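Category: Household Objects / Small Storage / Trays and Tray Keeping

Catchall tray

A catchall tray (also odds-and-ends tray, bits tray, or in my family just "the lid") is a shallow, open container where small loose belongings go when they don't have a better home. It has low walls, no cover, and usually no dividers. People keep them by the front door for keys and coins, on dressers for jewelry, and in kids' rooms for pretty much everything smaller than a fist. I've been writing up household containers for this wiki for a while now, and this is the entry I was most looking forward to, so forgive me if it runs long!

Name and what counts

The word "catchall" has been stuck onto bags, baskets, drawers and closets, and the tray is only one member of the family. For this article I'm using a pretty simple test. If you can see everything in it while standing over it, and you can pick out any single item without digging, it's a tray. Once you have to dig, you've got a bin, and bins have their own page. Height matters most. My own cutoff is a wall no taller than 50 millimeters, though I've seen people argue for more, and a deep shoebox lid sits right on the line depending on the shoes.

Things with built-in sections (silverware organizers, bead boxes, tackle boxes) get left out here. They're lovely and I own too many, but they ask you to sort before you put something down. A catchall tray asks nothing of you.

Materials

Wood, leather, metal, ceramic, felt, woven grass, plastic and cardboard all turn up. Leather ones with snapped corners are the standard gift version, and they fold flat for travel, which I like a lot. Ceramic is good for rings but chips if you toss keys at it. Felt is quiet. Metal is very much the opposite of quiet, especially at six in the morning.

Cardboard is the one I'd stick up for. It's light and it costs nothing if you cut down a shipping box. A child can carry a cardboard tray from the shelf to the bed to the living room floor and back again without anybody worrying about toes. The corners go first. A strip of paper tape folded over each one early on will buy you months, and if you skip the tape you'll be making a new tray by July.

Kvaran makes a ready-cut cardboard one that ships flat in packs, and it's fine, a little stiff at the folds. Mutance has a sturdier one with doubled walls that I've had on my desk forever. I also had a Lernel felt tray, which was beautiful and collected lint like it was being paid to.

Linings

Plain cardboard is rough and it sheds, so people line it. Wrapping paper is the classic choice, and glossy paper wipes clean, while matte paper picks up pencil smudges and never lets go of them. Cut the sheet a bit bigger than the floor of the tray and run it up the walls, or cut it exactly to size if you want to swap it out with the seasons. I don't glue mine. A loose sheet can be lifted out by two edges and tipped, and all the crumbs and glitter go straight in the trash.

Pattern is where I get opinionated. A busy print is cheerful, but clear and white things vanish on it. If your tray holds a lot of see-through pieces, a solid dark liner will save your eyes. If it's mostly bright toys, go as wild as you like – nothing's going to hide an orange dinosaur.

Typical contents

What ends up in a catchall tray depends almost completely on who's using it. The grown-up kind by the door holds keys, coins, receipts, a dead pen, and one screw from something important. The child's kind is a whole different animal and much more fun to look through. Hair clips, bracelets, beads that have parted ways with their string, toy food, stickers, the odd school supply, bits of clear plastic that belonged to something once. Jewelry and toys share the space without any fuss.
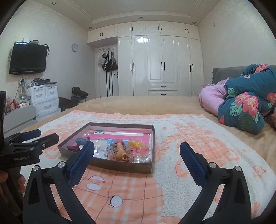 Small toys, a sparkly pink bracelet and white pearl-like beads in a lined cardboard tray on a bed.

Beads deserve their own paragraph. They roll, and in any tray that isn't dead level they'll head for the lowest corner and stay there. You can use this! Prop the opposite side up on a folded washcloth and the beads sort themselves out while you deal with the bigger things. After that, a teaspoon gets them out faster than fingers do. I once emptied a tray holding 600 seed beads this way (I know the number from the packet, I'm not that far gone) and it was done before my coffee went cold.

Use on beds and soft surfaces

A lot of sorting happens on beds, because a bed is big, it's at a decent height for kneeling, and small things that fall on a blanket don't bounce off under the furniture. The downside is that a mattress gives. A tray sitting on thick bedding tilts whenever somebody sits down next to it, and a fluffy blanket will happily swallow an earring back.

My habit is to push the comforter up toward the headboard, flatten whatever's left, and put the tray down in the open part in the middle. Fleece holds cardboard in place pretty well. Satin doesn't, and I've got a good story about satin and a box of thumbtacks that I'll spare you. A baking sheet slipped under the tray firms everything up if you're going to be there for an hour.

When you're done, shake the top blanket out over the floor – a hard floor, if you have one – and listen. You'll hear anything you missed.

Sorting methods

There are a few ways to go at a full tray, and people get attached to theirs.

The tip-out means dumping everything onto a towel, putting a fresh liner in, and returning only what you'd like to keep. It's quick, kids love it, and it makes a mess.

The pick-through leaves everything in place and takes out one type of thing at a time: all the clips, then all the beads, then anything broken. It's slower and calmer. I do this one in the evening with the radio on.

The Grunduretti method, named for the little home-goods shop that used to print it on a card inside each tray it sold, has you move everything to the left side and bring it back across to the right one piece at a time, deciding as you go. I thought it was silly until I tried it. The moving slows you down just enough that you really look at each thing, and now I use it for anything with sentimental stuff mixed in.

Whichever you pick, keep a cup nearby for parts you can't identify. Don't throw those out the same day. Give them a month, and if no toy has come looking for its missing piece, let them go.

Sizes

Most store-bought trays land somewhere between a paperback and a place mat. A tray 200 millimeters wide by 300 long is what I'd hand to anybody starting out, and it fits on a nightstand with space left over for a lamp. Bigger trays sound generous but they fill up exactly as fast as small ones, and then they weigh more. For a child's room I'd go with two smaller ones before a single giant one, ideally with different liners so you can say "the striped one" and be understood from the next room.

Care

Wipe glossy liners with a barely damp cloth. Keep cardboard away from the bathroom, where the steam softens the walls and they start to lean outward. Leather likes a little conditioner once in a while. Felt can be cleaned with the sticky side of packing tape wrapped around your hand, though you'll be back at it in a week. Slime, putty and anything else that oozes should stay in its own lidded tub, and I can't say this strongly enough if there's a fleece blanket anywhere in the house.

Related objects

The valet tray is a dressier cousin, usually leather or wood, meant for a watch and wallet. The trinket dish is smaller and rounder and holds rings. The junk drawer does the same job out of sight, which is why it gets so much worse. The sorting tray used in classrooms looks nearly identical but has a fixed set of contents, and somebody checks them back in at the end of the lesson.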